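Kitchen and Workshop Tips: Can a Machine Do the Chore Yet?

Every December the mail brings the same question, and this year it came with more exclamation marks than usual: when can I hand the dishes to a robot? I love this question. I have been following these machines for years and I still get a kick out of every small thing they learn to do. So, a few tips from the kitchen and the shop, sorted by what I would hand over today and what I wouldn't.

Floors: hand them over. Pick up cords and socks first, run the vacuum while you're out, and empty the bin every time, even when it looks half full. In the shop, keep it away from metal shavings and use a broom under the lathe.

Counting and bagging: getting there fast. Nicanor Peñalver runs the small-parts bench at Collado, over in Winton, and he let an arm bag wood screws for a whole afternoon. Out of 500 bags, 485 were right. The other 15 he fixed by hand, and he was grinning about it (so was I!).

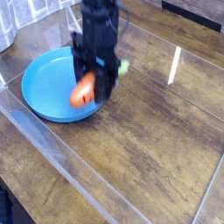

Putting groceries and dishes away is the one everybody wants, and it's harder than it looks. A person grabs a thing without thinking, but an arm has to get the angle, the squeeze and the height right all at once. That's why so much practice happens with play food. An orange toy carrot held over a wide blue dish is a fine first lesson: the dish is shallow, with plenty of room inside the rim, and there's nothing else on the table nearby to knock into. Now swap in a real carrot, still wet, and a sink with a greasy pan in it. You can see how much is left to learn, and I can't wait to watch it happen.

You can borrow the same trick for yourself, or for kids who are learning to help. Clear the counter before you start. Put out one wide, low dish for scraps and peelings, and keep it on the same side every time. My own prep got faster within a week — and I chop slowly.

Folding laundry: not yet at my house. Towels, maybe. Fitted sheets, good luck to all of us.

Sorting the junk drawer: do it yourself, 30 minutes, with the radio on. Two muffin tins hold most of it. Batteries go in their own box with the ends taped.

Sharpening: keep this one too. A Pronbridge stone and a bit of patience will beat any gadget I've tried, and the Umon strop is nice if you do chisels. Soak the stone first if it's the kind that wants water, and wipe the blade away from the edge.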